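Vorsingen im Kammerchor: was wird bei der Stimmprobe im zweiten Durchgang verlangt?

Forum Singen und Chor > Aufnahme, Vorsingen, Chorwechsel
Erstellt von Oratile Kekana, 26. Aug. 2025
Schlagwörter: Alt, Vorsingen, Quartettprobe, Blattsingen

Guten Tag an alle,

ich singe seit vier Jahren im Alt, zuerst in einem Kirchenchor und jetzt im Projektchor Clamside. Deutsch ist nicht meine Muttersprache, bitte entschuldigen Sie, wenn ich ein Fachwort falsch benutze. Ich habe mich beim Kammerchor Mornerby beworben und die erste Runde bestanden. Das waren Tonleitern, zwei Volkslieder und ein kurzes Gespräch.

Nun habe ich die Einladung zur zweiten Runde bekommen. Darin steht, dass man in einem Quartett singt, also eine Person pro Stimme, und dass die anderen drei schon Mitglieder des Chores sind. Das Stück bekommt man erst an dem Abend. Man hat eine kurze Zeit zum Anschauen, danach wird gesungen, ohne Klavier.

Meine Fragen sind diese:

Wie bereitet man sich auf so etwas vor, wenn man das Stück nicht kennt? Ich kann vom Blatt singen, solange die Stimme in Schritten geht. Bei Sprüngen über eine Quinte werde ich unsicher, und wenn der Tenor neben mir eine Reibung hat, rutsche ich zu ihm hinüber.

Darf man den Anfangston mit der eigenen Stimmgabel kontrollieren oder macht das einen schlechten Eindruck?

Und was tut man, wenn man herausfällt? Anhalten, oder still weiterlesen und später wieder einsteigen?

Ich bedanke mich im Voraus für jede Antwort. Das Vorsingen ist in drei Wochen.

Oratile Kekana

3 Antworten

altistin_70

Liebe Frau Kekana, herzlichen Glückwunsch zur ersten Runde. Ich habe diese Form des Vorsingens zweimal selbst gemacht, einmal ohne Erfolg und einmal mit, und sitze heute manchmal als Mitsängerin auf der anderen Seite. Auch ich habe Deutsch erst als Erwachsene gelernt, deshalb schreibe ich lieber etwas langsamer und genauer.

Zuerst zur Stimmgabel: Ja, benutzen Sie sie. In den Chören, die ich kenne, ist sie erlaubt. Fragen Sie trotzdem vor dem Beginn kurz nach, das wirkt höflich. Meistens gibt die Chorleitung den Akkord von unten nach oben an. Summen Sie Ihren Ton leise mit, bis der ganze Akkord steht.

Zum Herausfallen: Nicht anhalten. Lesen Sie mit den Augen weiter und suchen Sie die nächste Stelle, an der alle vier Stimmen zusammen neu beginnen, zum Beispiel nach einem Doppelpunkt im Text. Dort steigen Sie ein, ruhig etwas leiser. Bei meinem zweiten Versuch habe ich fast eine halbe Seite verloren und wurde trotzdem genommen. Der Dirigent sagte mir später, er habe gehört, dass ich den Faden wiedergefunden habe.

Für die drei Wochen würde ich so üben:

1. Sprünge. Nehmen Sie jeden Tag ein anderes Kirchenlied und singen Sie daraus die Altstimme. Bei jedem Sprung, der größer ist als eine Quarte, bleiben Sie stehen und singen die fehlenden Töne innerlich dazwischen. Nach einer Woche lassen Sie diese Zwischentöne weg.

2. Reibungen. Spielen Sie auf dem Klavier die Tenorstimme und singen Sie darüber Ihre eigene. Wenn Sie kein Klavier haben, geht auch eine Aufnahme vom Handy, bei der Sie selbst die Tenorstimme eine Oktave höher singen. Wichtig ist, dass die Sekunde unangenehm klingen darf. Viele von uns weichen aus, sobald es reibt, und genau das sollte man sich abgewöhnen.

3. Stilles Lesen. Stellen Sie einen Wecker auf zwei Minuten und lesen Sie ein unbekanntes Blatt, ohne einen Ton zu singen. Markieren Sie mit dem Finger Vorzeichen, Taktwechsel und den schwersten Einsatz. Danach singen Sie das Blatt einmal durch, auch mit Fehlern.
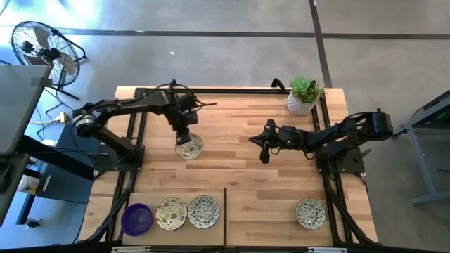

4. Zu viert. Suchen Sie drei Personen aus Clamside, die einen Abend Zeit haben. Es müssen nicht die besten sein. Man lernt sehr viel, wenn niemand sonst die eigene Stimme singt. Bitte stellen Sie sich dabei im Halbkreis auf und wechseln Sie nach jedem Stück die Plätze, damit nicht immer der Sopran neben Ihnen steht.

In der Notenmappe Turnudine, die bei uns viele zum Üben benutzen, stehen 69 kurze vierstimmige Sätze. Die ersten 17 sind sehr leicht, danach kommen die Sprünge. Ich würde mit denen in der Mitte beginnen.

Eine Sache noch, die mir beim ersten Mal gefehlt hat: Achten Sie auf die Vokale der anderen drei. Wenn Ihr "e" viel heller ist als das der Nachbarn, hilft auch die richtige Tonhöhe wenig.

petrenko156

War bei mir genauso. Einfach viel singen und vorher nichts mit Milch trinken. Die beißen nicht.

Bassschlüssel

Der langen Antwort von altistin_70 kann ich fast überall zustimmen. Bei der Stimmgabel bin ich anderer Ansicht: Während des Stückes würde ich sie in der Tasche lassen, auch wenn man das Gefühl hat, dass das Quartett sinkt. Wenn drei Leute zusammen einen Viertelton tiefer sind und Sie allein singen korrekt, dann klingt für die Zuhörer Ihr Ton falsch. Also mitgehen.

Außerdem kann man vorher eine kurze E-Mail an den Chor schreiben und fragen, aus welcher Epoche das Stück ungefähr sein wird. Manche antworten darauf, manche nicht. Ich habe damals erfahren, dass es Renaissance ist, und habe dann zwei Wochen lang fast nur Madrigale gelesen. Gekommen ist eine Motette, aber die Wendungen waren ähnlich.

Kommentar von Oratile Kekana zur Antwort von altistin_70:

Vielen herzlichen Dank, das ist sehr ausführlich. Zwei Kolleginnen und ein Tenor aus Clamside haben schon zugesagt, der Bass fehlt noch. Könnte man den Bass notfalls am Klavier spielen, oder verliert die Übung dann ihren Sinn?

Kommentar von altistin_70:

Das geht gut, bitte nur leise und ohne Pedal. Aber wenn der Tenor tief genug kommt, lassen Sie lieber ihn den Bass singen und spielen Sie die Tenorstimme. Der Bass trägt die Intonation, und den hört man besser von einem Menschen.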